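Takix Label Support
Ticket: Download codes fail for part of a print run, track 5 plays the wrong song
Product area: Releases / Download codes
Status: Solved
Requester: Natalie Nuttall, Naciri Records
Assigned to: Othmane Belkadi
CC: Hae-won Baek

Natalie Nuttall, 9:12 am

Hello,

We have a benefit compilation out called Songs for Nerkham, 11 tracks by singers and bands from in and near Bollcombe. The money goes to the night shelter. We sell it on CD and also as a printed card with a download code on it, for people who don't own a CD player any more. There are 500 cards and each has its own code, all exported from your site in one file.

Two problems.

1. Some codes give the message "This code is not valid for this release." I have tried typing them myself from the cards and get the same thing. It is not a matter of zero and the letter O.

2. For the codes that do work, track 5 is titled correctly (Houda Farouk, "Low Water") but what plays is the rough mix with the count-in and no backing vocals. Houda noticed it herself. The CD has the right version.

The release show is at the end of the month and the cards will be on the table by the door, so I would like this sorted before then.

Natalie

Othmane Belkadi, 10:05 am

Hi Natalie,

Thanks for the clear report. I can see the release. A few things I need from you:

- Three or four codes that fail and one or two that work
- The file the printer used, if you have it
- Whether the release was ever unpublished or duplicated after the codes were made
- For track 5, whether you replaced the audio from the track page or from the release page

Please don't generate a new set of codes for now. It won't break anything, but it makes the old set harder to trace.

Othmane

Natalie Nuttall, 10:48 am

Codes sent through the secure form. The printer's file is there too.

I don't think the release was unpublished. Hae-won set it up at the start and I took over when the artwork was done, so I have copied her in.

Track 5 was replaced from the release page, using the button next to the track length. It said "Saved."

Hae-won Baek, 11:31 am

Hi both. Yes, there was a duplicate. I made the first version of the release in June with ten tracks, and when Jaanus Jankauskaitė sent his song in late I copied the whole release to add it, because the track order was locked. I archived the first one after that. I thought the codes were all made from the second version but I can't swear to it. I may have made a small batch earlier to test the card layout.

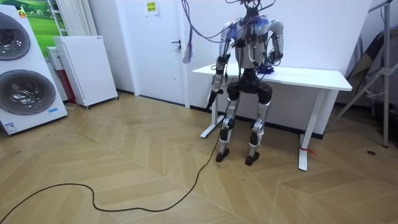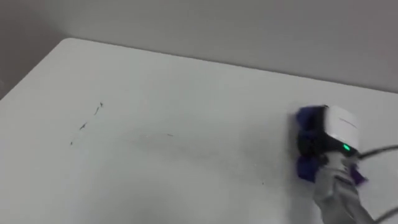
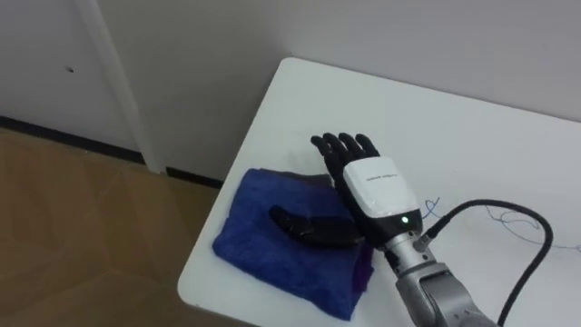
Findings, codes

Othmane Belkadi, 1:20 pm

That explains it. The printer's file has 500 lines but they come from two exports. 157 of the codes belong to the archived ten-track release. The other codes belong to the live one. The export screen lets you select more than one release with a similar title, and both were ticked.

An archived release can't be redeemed, so the site rejects those codes. The wording of the error is poor, I agree. It should say the release is archived.

Options:

a) Move the 157 codes to the live release. They keep the same characters, so your printed cards stay good. I have to ask our data team to do this as it can't be done from your account.

b) Cancel them and issue new ones. You would need to reprint those cards.

I recommend a.

Natalie Nuttall, 1:34 pm

Option a, please. We are not reprinting. The cards were donated and the printer has already done us one favor.

Will people who tried a code and got the error be locked out? I know of at least two, both at the listening party at the library.

Othmane Belkadi, 1:52 pm

No. A failed attempt doesn't use the code up. There is a limit on repeated tries from one address, but it clears after an hour.

Findings, track 5

Othmane Belkadi, 2:40 pm

The new audio was uploaded and is on our side. Streaming uses it. Downloads are served from a prepared zip file, and that zip was built before the replacement. Normally a replacement triggers a rebuild. In your case the rebuild failed because the artist name on track 11 has a character our zip tool would not accept in a file name (the ė in Jankauskaitė). The failure was logged but no message was shown to you.

Please don't change the spelling of his name. I have set a plain file name for that track in the background, and the title and credits stay as you entered them. The tool itself needs a fix and I have opened a separate bug for it.

The rebuild is running. It takes nearly an hour for the lossless format. MP3 is done.

Natalie Nuttall, 3:15 pm

Checked MP3 with one of the working codes. Track 5 is right now, backing vocals and all. Jaanus's name shows correctly in my player.

What about people who downloaded the old zip? I don't want to send out a mass email asking them to do it again if they can't.

Othmane Belkadi, 3:29 pm

They can. Anyone who redeemed a code while signed in will find the release in their collection and can download it again as often as they like. Anyone who redeemed as a guest has a link in their receipt email. That link had expired for the early ones, so I have extended all of them to the end of next month.

There is a "Message supporters" button on the release page. It only reaches people who ticked the box for updates.

Resolution

Othmane Belkadi, 4:46 pm

- The 157 codes have been moved to the live release. I tested all of the failing ones you sent and they are accepted. I stopped before the final step so they are still unused.
- The lossless zip is rebuilt. Track 5 matches the audio you uploaded.
- Guest links are extended.
- The archived ten-track release is now hidden from your code export screen.

Could you try one on your side before I close this?

Natalie Nuttall, 5:10 pm

Tried two from the box, both fine. Lossless is fine too. Houda has listened and is happy with it.

One thing for your list – the "Saved" message came up when I replaced the track, so I had no reason to check the download. A line saying the download is still being built would have helped.

You can close it. Thanks for getting it done the same day.

Othmane Belkadi, 5:18 pm

Added your note to the bug. Closing now. If you reply to this ticket within two weeks it will reopen and come back to me.

Status changed: Open to Solved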